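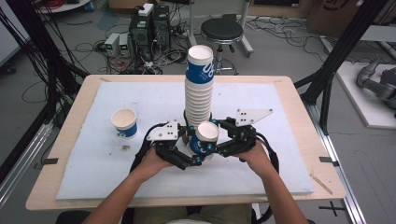

3 min read

Thread on what I did with my summer, which was mostly paper cups. 1/

The question: if people collect demonstrations with a gripper they hold in their own hands, and no robot involved, does the policy trained on that survive being put on an arm? Our answer is yes, with sulking. 2/

The task is cups from a nested stack. Take one, stand it up, go back for the next. Any four-year-old can do it. Our first policy went for the stack with great confidence and came away with 2 cups nearly every time. 3/

Paper cups are horrible. They squash, they stick, and the rims give you a little ridge that feels like one cup and may be three. Nawal Gaber chose them on purpose. I've forgiven her for most of it. 4/

We collected 210 demos. Dalia Hajji did more than her share and has forearms to show for it. The hand-held thing isn't heavy until you've held it for a morning. 5/

Trained on the lot, the arm managed 49% of single-cup picks. I was ready to write that up as "promising", a word I've used before about worse. 6/

Then Tarek Belkadi watched the demos back at half speed (his idea of an evening) and noticed that we all tilt the cup before pulling. Every one of us, by different amounts, and none of us had written it down anywhere. 7/

So we threw out the 55 demos where the tilt was rushed or missing and trained again on less data. Picks went up to 71%. Same network, same settings, fewer cups. 8/

Subscribe to the Triltcombe newsletter for new posts by email. You can unsubscribe at any time.

Caveats, before Abdelkrim Ragab turns up in the replies with them: one brand of cup, one table, one arm, and the people who filtered the demos knew what they were hoping for. Next round somebody else does the filtering. 9/

Also it still can't do the last cup. With no stack left to pull against, it just pushes the thing along the board. We have a theory. We had a theory in January too. 10/

Write-up goes online 1st September, failures included. If you've tried this with plastic cups, please tell me they're easier. 11/11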